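Clutik Suture Stills: data card

Read this before you use the set for anything. The Clutik page at Dunne lists it as "a complete record of wound closure." It is a folder of stills with labels, and the labels are uneven.

The set holds 4000 stills of stitching in soft tissue. Of those, 1535 carry labels for thread, needle and wound edge. The rest have a file name and no labels.

Thread is the weakest class. Cut tails, the working strand and knots all went in under one label, "suture," so a cluster of dark ends along a closed stretch counts the same as a pale strand lying loose across the tissue. We asked for these to be split in January. They were not. 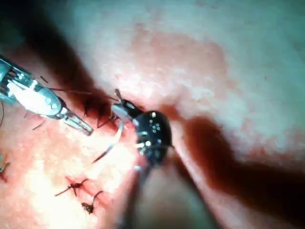 Page last changed: 23rd September

What the labels cover

Thread: any visible length, any color. Dark thread on dark red tissue is often missed.
Needle: the curved body and point. Where jaws cover part of it, the outline stops at the jaws.
Wound edge: a single line drawn along the join. Two labelers drew it on opposite sides of the same join in 403 stills, and both versions are in the folder.
Blood: not labeled. Stestent said it could be recovered from color alone. Try that on red tissue under a hard light and see what you get. Shadows come out as blood, and so do wet patches.

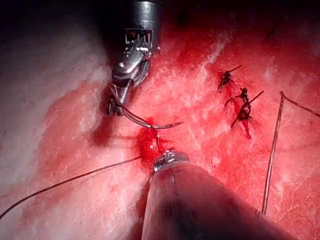 Curved needle held in the jaws, with dark thread running down to a clot.

What you should not claim from it

The notes that came with the set talk about "good bites" and "even tension." A still shows where the needle is. It does not show how hard the thread was pulled, or whether the stitch held. The Odico summary ranks stitch quality using these stills, and we could not repeat its ranking with the same files.

Lighting also varies. Some stills are bright from edge to edge. Others go nearly black at the corners, and any score averaged over the full picture will drift with that. Crop first. 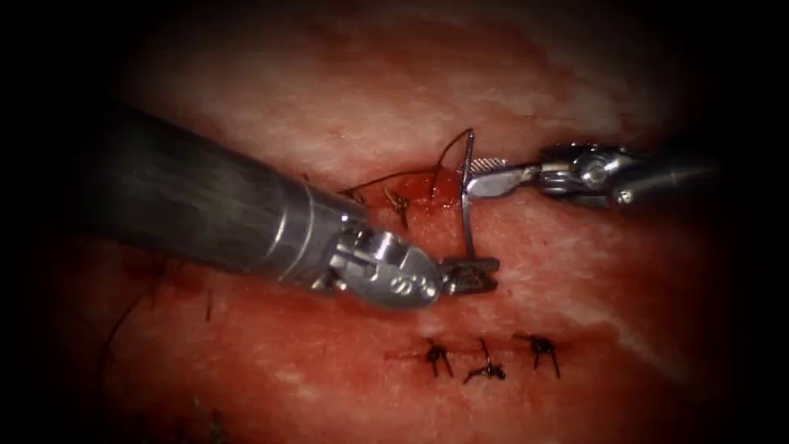
2 min read

Known problems

33 files are exact copies under new names. Remove them before you split the set.
Needles standing nearly upright were sometimes labeled as thread, mostly when a dark thread was attached at the top end.
There is no patient or tissue information, so do not report results by tissue type.

Terms: research use only. Send label fixes with the file name and a corrected outline. Fixes sent without an outline will be left alone.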